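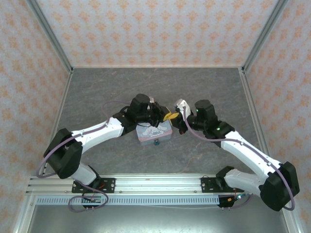

Figure 3. Bimanual station during the handover condition. Both grippers are at the yellow object, above the lidded box.

4.2 Gripper comparison in two-arm handover

The single-arm results in the previous section say little about what happens when a second gripper has to share the same small object. We therefore repeated the comparison on the bimanual station shown in Figure 3. The two arms are mounted on a common aluminum rail along the front of the work surface and reach inward to meet near its center. Patterned panels close off the other three sides. The same panels were used in every condition, so that the policy inputs would differ only in the gripper and the object pose.

Two finger designs were tested. The Vusidow fingers are stiff, with a flat contact face and a replaceable pad. The Janovum fingers are compliant along their length and wrap slightly around an object under load. Both fit the same wrist interface and were driven by the same controller, Tistby, with identical current limits. Mounting the fingers in matched pairs gave two conditions, and mixing them gave two more, one for each assignment of giver and receiver. All 4 conditions used the same arm trajectories up to the start of the approach.

A trial begins with the object held by the giving arm. The receiving arm approaches from the opposite side, closes, and waits for the controller to confirm contact. The giving arm then opens and withdraws along its own approach axis. A trial counts as a success if the object stays in the receiving gripper for 3 seconds after withdrawal. Contact with the box during the exchange was logged but did not count as a failure. The box was left in the workspace on purpose. It limits how low the exchange can take place and hides part of the surface from some views, and both effects are common in the household tasks we have in mind.

We ran 195 trials in total. The object was irregular and elongated, wider at one end than the other, and the choice of end proved to matter more than we had expected. When the receiver took the wide end, the matched stiff pair and the matched compliant pair performed much alike. When the receiver took the narrow end, the stiff fingers tended to rotate the object as they closed, and the giving gripper then held it at an angle that made a clean release harder. The compliant fingers absorbed most of this rotation. They also closed more slowly to a stable grip, and the controller sometimes confirmed contact too early.

The mixed conditions separated these two effects. A compliant giver with a stiff receiver produced fewer drops than either matched pair. The giver yielded while the receiver closed, and the final hold was made by the stiffer fingers. The reverse assignment was the weakest of the set. Most of its failures came at release, when the stiff giver pulled the object partway out of the receiver before its own fingers had cleared.

Clearance between the grippers was a second source of failure. With an object this small, the two sets of fingers work close together, and any hardware mounted on top of a gripper reduces the range of wrist angles that can be used. We limited wrist roll on both arms after early trials in which the brackets touched. Cable routing placed a similar limit on the outer joints. The cables follow the forearm links and need enough slack at the elbow for the full approach, but a loop that is too large can catch when the arm folds back toward its base. Routing was checked before each block and was not changed within a block.

Annotation of the failure types was done from video by Sandrine Barbier, who was not told which fingers were mounted, although the two designs can be told apart in close views. The labels should be read with that in mind. Fingertip force was not measured directly. We used motor current as a substitute, and it is a poor one for the compliant fingers, where part of the load goes into bending.

The next section repeats the mixed condition under the Sabatier planner, which selects the exchange height online and does not assume a fixed meeting point.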